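Privico breakfast-table kit: notes and data card

Hi, I'm Jade Turcotte, and this is the README I wish had come in the box. We've had the Privico kit on loan from Pradholm since November and I've been running it most mornings, so what follows is part data card and part review. Henrik Bauerfeind wrote the loader and the calibration notes, and anything clever in the scripts folder is his.

What you get

The kit is one arm with a two-finger gripper, a small wrist camera, a fixed camera, and the recording software. Pradholm also sells a setup visit, which we took (Dale Penner came out and was very patient with us). You bring your own table and your own dishes. We went with breakfast because it's fiddly and everybody knows what it's supposed to look like.

What's in the data

There are 569 episodes, each saved as two video streams, so 1138 clips in all. Every episode also has joint positions, gripper opening and a one-line task label that Manon Leclerc or I typed in by hand. Expect typos! There are 8 task labels, and "pour cereal" is my favorite and also the one that gave us the most grief.

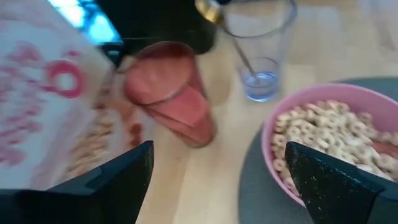 Wrist camera, "pour cereal": rings coming out of the box, smoothie glass and pink bowl on the table.

The wrist view is great for seeing what's right in front of the fingers, and pretty bad whenever the arm moves fast. Box lettering smears, glass edges double up, and if you're training anything that reads text you'll want to filter those stretches out. There's a blur score in the metadata for exactly this. I'd start with a strict cutoff and loosen it until you run out of patience.

Clear cups and glasses are the other sore spot. The kit's built-in object finder loses them a lot, so we turned it off for the labels and went by eye. Pradholm told us a fix is coming in the next software update – I'll change this section if it does.

The fixed camera is the one I trust for working out what happened. It sits low and close to the dishes, so you get a nice side-on look at the bowl and whatever the gripper has hold of, plus a whole lot of room behind it.

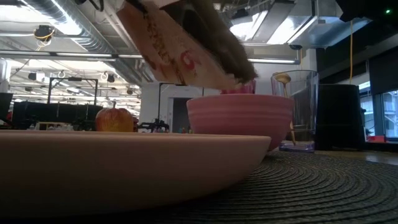 Crop before training if you can. Henrik's crop script trims the ceiling and the far benches, and our files got a lot smaller once we ran it. The daylight from the window is harder to deal with. Morning episodes and late afternoon ones look like two different rooms, and auto exposure on the fixed camera drifts when the sun moves. Lock it in the settings menu under Capture, then restart the recorder or it won't stick.

Would I buy it?

Probably, yes. Setup took us 7 hours including lunch, the arm has been steady, and support answers email. The gripper feels strong for thin cardboard, so turn the force down before you try boxes. The manual is thin and the cables are too short for our table.

Known problems

Some labels say "bowl" where they mean "plate". The two streams can slip out of step at the very start of an episode, so skip the first second. Yvette Vachon keeps the list of bad episodes in exclude.txt, and the loader reads it by default.

Questions or fixes go to Yvette or me through the Prarbridge tracker. Please put the episode number in the title.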